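How Do You Teach a Robot to Pinch?

Pick up a pencil. Go ahead, any pencil will do! Did you have to think about it? Probably not. Your thumb went to one side, your fingers went to the other, and up it came. You have been practicing that trick since you were a baby dropping peas off your high chair, so by now your hands know how to do it almost by themselves.

A robot has never dropped a pea in its life. It has to learn from someone who already knows how, and one good way is for a person to hold the robot's kind of hand and do the job with it. That kind of hand is called a gripper. Most grippers don't have five fingers like yours. The ones in this story have jaws that come together to pinch, a bit like the tongs your family might use for corn on the cob.

At a workshop called Endamberg, Despina Kolev and her team try out grippers to see which ones are good at small, fiddly jobs. Small jobs are much harder than big ones! If you are grabbing a soccer ball and you miss by the width of a fingernail, you still get the ball. If you are grabbing something as thin as a noodle, you get nothing but air.

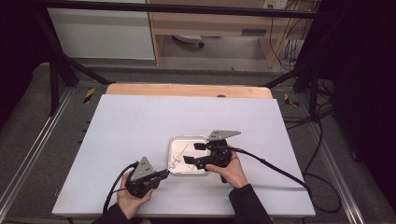

The team has been comparing 2 sets of jaws this spring. One set is nicknamed Juvia and the other is nicknamed Drilia (Despina lets the youngest person on the team pick the names, and she never argues). Juvia's jaws are a little softer at the tips, and Drilia's are a little stiffer. Soft tips are kind to squishy things, but they can bend when you want them to stay put. Stiff tips go just where you point them, but they can squash what they pick up – and then you have to start again with a new one.

To be fair to both, each set gets the very same jobs, and each job is done 3 times before anybody takes a break. By the end of May the team had saved 3,083 tries. That is a lot of pinching! Despina says her own hands get tired after 23 tries, and then she swaps places with somebody else and has a glass of water.
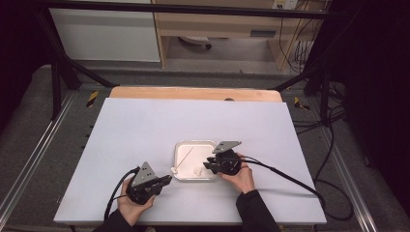

Why bother with such little things? Well, think of all the little things people handle in a day: buttons, beads, seeds, bandages, the tiny screws in a pair of glasses. A robot that can help in a clinic or a lab would need to be gentle with things like these. A cotton swab is a wonderful test, and the one lying slantwise in the white tray shows you why. Its stick is thin and hard, but its tip is soft, so the same squeeze may not suit both ends.

You can try a test like this at home. Ask a grown-up for some kitchen tongs and a shallow dish, and put a cotton ball and a toothpick in the dish. Now pick up each one using only the tongs. Then try it with a pair in each hand! You may find that one hand wants to hold the dish steady while the other does the work, and that is a clever idea that robots can learn, too.

Next the team will try a third set of jaws, called Hoxha, with little ridges like the ones on the bottom of your sneakers. Despina thinks the ridges will help with slippery things. The youngest person on the team thinks they won't, and the two of them have bet a plate of cookies on it.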